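The woman who folds on the bed

I'd been wanting to talk to somebody about laundry for ages. Proper talk, I mean, the dull end of it – where you fold, what you fold on, what you do with the T-shirts. So when a reader wrote to me in February to say she had thoughts about beds and T-shirts and would I like to hear them, I said yes before I'd finished reading her email.

She doesn't want her name on here, which is fair enough, as she says her mother-in-law reads it. What I can tell you is that she's 63, that she spent years doing the linen for a small guest house called Landon, and after that worked on the pressing side at Joshi, a dry cleaner's with a shop front so narrow you had to turn sideways to get a duvet in. These days she goes round to other people's homes and helps them get on top of their washing. She would not let me call her a consultant. "I'm a folder," she said. "I fold, and I show people how I fold, and then I have a cup of tea."

We had the tea first, as it happens, and a very good ginger cake, and I asked her why she's so keen on using the bed.

"It's the biggest table you've got," she said. "People struggle away on the arm of a sofa or on top of the washing machine, and there's this great big flat thing in the next room doing nothing all day. Strip the duvet off, get it right off, don't just shove it down the end. Then smooth the sheet out with your forearm and you're away."

With her forearm! I'd never thought of it. I've been patting at mine like I was settling a horse.

She's fussy about the sheet too. She likes a plain one, pale, nothing printed on it. "You can see what you're doing on a plain sheet. Put a navy shirt on a navy cover and you'll lose a sleeve. I had a client with a leopard print and we were there all afternoon." A fitted sheet is best, in her view, as a flat one travels along with whatever you're pulling. I said mine was never free of wrinkles, and she said hers wasn't either and she didn't much care. It's the shirt you're flattening.

Then we got on to what she calls the bits. Everybody's bed has bits on it, she says. Phones, tissues, a card somebody meant to post. At Landon she'd find all sorts in the beds, and she had a saucer on her trolley for them. At home she doesn't bother with a saucer.

"Push them up to the headboard. That's all I ask. You need the middle, you don't need the whole thing. If you start tidying the bits you'll find a letter from the bank and you'll read it, and there's your half hour gone."

I confessed that I once folded a phone into a bath towel and had to ring it from the landline. She said she'd done it with a pair of glasses, and a sandwich. I didn't get to the bottom of the sandwich.

T-shirts were what she had really come to talk about. She thinks they get treated badly. Shirts with collars get hangers and jumpers get a drawer, and the poor T-shirt gets rolled up in a ball while everybody says it'll drop out when you put it on. It won't, she says, not if it's cotton and it's been sitting in the basket since the day before yesterday.

"You want two grips on it," she told me, and put her plate down to show me with the tea towel. "One grip here, the other right over at the far side, and then you draw it out between them. Not a yank. You're not wringing a neck. You just take up the slack until the cloth goes tight across, and then you let it down flat. Then you do the other diagonal. The creases don't vanish but they calm down a lot, and the sleeves come out where you can get at them."

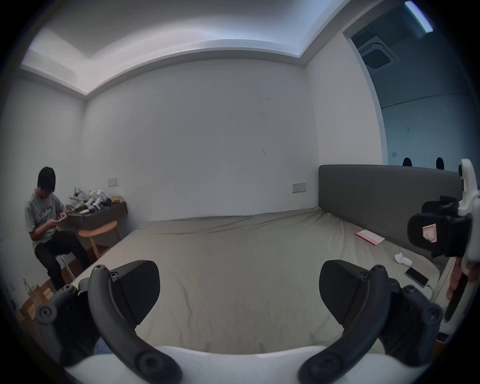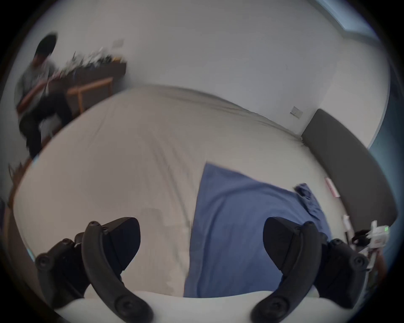
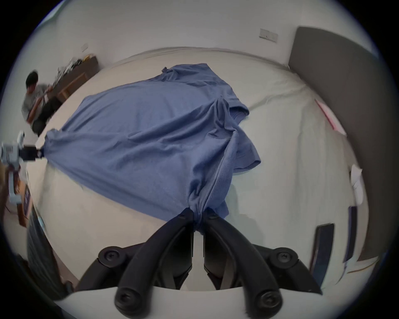
A big bed with a pale sheet on it, and in the last one a blue T-shirt pulled out between two grips.

I asked whether it matters which two places you take hold of. It does, apparently. She's against hanging on to the neck, as she reckons that's how you get a collar like a lettuce leaf. Shoulder to opposite hem is her usual, or hem to hem if it's gone narrow in the wash. If you've got somebody else in the room, so much the better, you take an end each. She and her husband used to do all the sheets that way, walking towards each other and back again in the kitchen – "like a barn dance," she said, "only he kept going the wrong way."

And sleeves? "Lay the sleeve out before you fold it in. Everyone folds it in while it's doubled over on itself, and then they wonder why there's a lump." She took the tea towel again and made a sort of sleeve from one corner, doubled it under, and made me feel the lump. There was a lump.

Her fold itself is nothing fancy. Face down, sides in, sleeves back on themselves, bottom up to the neck, once more in half. She has seen the one where you pinch it in two places and flip it and it falls into a perfect square, and she can do it, too (she did it for me, twice, and I still couldn't tell you what happened), but she doesn't teach it. People enjoy it so much they stop folding and start performing.

I wanted to know how many T-shirts is too many. She wouldn't be drawn on that for a while, and then told me about a client with 108 of them, all kept, most of them from running events. They'd gone through the lot on his bed in one go. She didn't make him throw any out. "It's not my business what a man keeps. I said, which ones do you wear, and he picked out 9. So we put those nine at the front and folded the rest properly and put them at the back. He was thrilled. He'd been hunting for those nine every morning."

I love that. I went home and did the same with mine and I'm embarrassed to say my pile at the front was even smaller.

We had a bit of a disagreement about baskets. I like a big one. She likes two small ones, as a big one gets too heavy and sits at the bottom of the stairs until it becomes furniture. She uses a couple of Kandineck ones with rope handles that she's had for years, and one of the handles has been mended with a bootlace. I've got a tall Cluvus thing with a lid and she pulled a face when I described it. "A lid," she said. "So you can't see how bad it's got." I have since taken the lid off. It was worse than I thought.

She also won't have a chair in the bedroom if she can help it, not an armchair anyway. Clothes land on it. A stool she'll allow, a small one, if you're somebody who needs to sit down partway through, and she is that somebody now, with her knees. She folds standing up until her back tells her off, then sits and does the socks. Socks can be done anywhere, she says. Socks can be done on the bus.

What about timing? I'd assumed she would be strict and say straight from the line, but she's quite soft about it. She sets the kitchen timer for 40 minutes and stops when it rings, even if there's half a basket left. Whatever's still in there gets shaken out and laid loosely over the end of the bed. "And you have to finish it before you go to sleep, don't you, because it's where your feet go. That's the other good thing about a bed."

I did ask about ironing. She irons pillowcases and nothing else, and that only for visitors. After all that time at Joshi she says she can smell hot starch in her dreams. Her old boss there could do a dress shirt in the time it took the kettle to boil, and she never got near that, and she sounded slightly cross about it even now.

Before I left she made me have a go. She went and stripped her own bed, did the forearm business, and handed me one of her husband's T-shirts, a green one that had been through the wash with something fluffy. I took hold of it by the neck. She just looked at me. So I moved my hand to the shoulder, reached over for the far hem, and drew it out the way she'd shown me, and it did go flat, it really did, with a bit of a ripple left near the armpit that she said was the seam and not my fault.

My fold came out wonky at one side. She tucked it in with her thumb and put it on the pile with the others, and asked if I wanted the rest of the cake to take home. I did.

If you've got a question for her, pop it in the comments and I'll pass it along. She's already told me she won't answer anything about fitted sheets going in the airing cupboard. She rolls hers up and shuts the door.

Posted 2021-04-19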